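FOR RELEASE IN SEPTEMBER

Bilside workshop opens up plans for Moon, a pair of hand-held grippers you can build on a bench

PRUNDCOMBE – Hi, I'm Mi-kyung Byun, and I look after the robot corner at Bilside, the shared workshop in Prundcombe. I've been asked to write this the proper way, with a quote from myself in the second paragraph, but I'd feel silly quoting myself so I'm just going to tell you what we made.

It's called Moon. Moon is a set of two grippers that you hold in your hands, one left and one right, and use to do ordinary jobs like packing a bag or setting out cups. The way your hands move gets recorded, and later on a robot arm can be trained from those recordings. Big labs have been doing this kind of thing for a while. We wanted a version that people could put together after work with a printer, a soldering iron and a bit of patience (okay, a lot of patience on the wiring).

We're releasing the whole thing this month: the print files, the wiring sheet, the parts list and the recording software, which we named Statow after a typo that stuck. It's all free to download and change. If you make the jaws better, please send them back to us!

The parts for one pair come to $316 if you already have access to a printer. Our first try cost a good deal more, mostly down to motors we didn't need. The new jaws close with your own fingers, so the motors went, and the grippers got light enough to use for a whole evening without your wrists complaining. Each one has a triangular plate on top, set at an angle, so the tracking can tell where your hand is and which way it's turned. Getting that angle right took us 3 rounds of printing and one long argument over pizza.

We've been practicing on shopping. Bags are hard! A box stays the shape you left it, but a fabric bag slumps and folds, and the handles wander off wherever they like. So far we've recorded 400 packing runs on our work table, and we'll be posting those with the software so you can try training something before you've built a thing. Some of the runs are pretty clumsy. I left those in on purpose, and they're marked in the list so you can skip them.

Things we still want to fix: the cables are longer than I'd like, and Statow takes ages to start up on older laptops. A cable-free version is on my wish list – I've got a sketch and not much else. Also, the grip is a bit big for small hands, mine included, so a smaller handle is next on the printer.

If you'd like to build a pair with us, we're running evening build sessions at Bilside starting at 6:30 p.m. You don't need to be a member and you don't need to know any code. Bring a laptop if you have one. We'll have printed parts ready so you can go right to putting things together, and there's a table set up for trying your grippers out once they close properly.

Reporters and bloggers are welcome to come by and have a go. Ask for me at the front desk at Bilside, Prundcombe, and somebody will point you to the back.

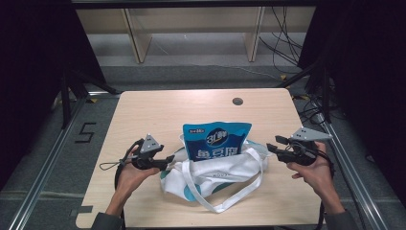
The two Moon grippers on either side of a tote bag at the work table.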